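Open Day at the Starnby Lab: Frequently Asked Questions

When is the open day?
It takes place in July. Doors open at 10 a.m. and the last group goes in at 3:30 p.m.

Do I need a ticket?
Yes. Tickets are free, but each one is for a set entry time. Last year 983 people came and the line at the door got too long, so we now ask everyone to book. You can book up to 3 tickets per order.

Where do I go when I arrive?
Use the Trodbridge Road entrance. The main gate is for deliveries only. Show your ticket at the desk and you will get a visitor badge.

What will I see?
The main demonstration is at the Plullier table, where robot arms work with kitchen items and toys. A member of staff explains the task before each run and takes questions afterward.

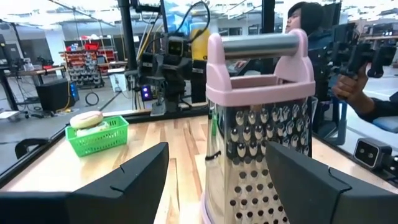 Box grater between the gripper fingers, with the toy donut in its basket at left.

Why use ordinary household things?
They come in awkward shapes. A grater has a handle, open posts and a rough metal face, and each part has to be held differently. Blocks and balls are easier to pick up but teach us less.

Do the robots ever drop things?
Yes, often. Dropped items are put back and the run starts over.

Can visitors try the handheld gripper?
Yes, in the afternoon. Turns last two minutes. Children under 12 need an adult with them. Please tie back long hair and take off loose scarves.

May I take photos?
Yes, without flash. Please don't use tripods, and ask before photographing staff or other visitors.

Is there a talk?
There is a short talk in the Ó Riain Room at 11 a.m. and again at 2 p.m. Seats are first come, first served.

Is the building accessible?
The lab is on the ground floor and has step-free access. There are cables on parts of the lab floor, so please stay on the marked visitor path.

Is there parking?
A small lot is next to the entrance. When it is full, use the public lot across the road.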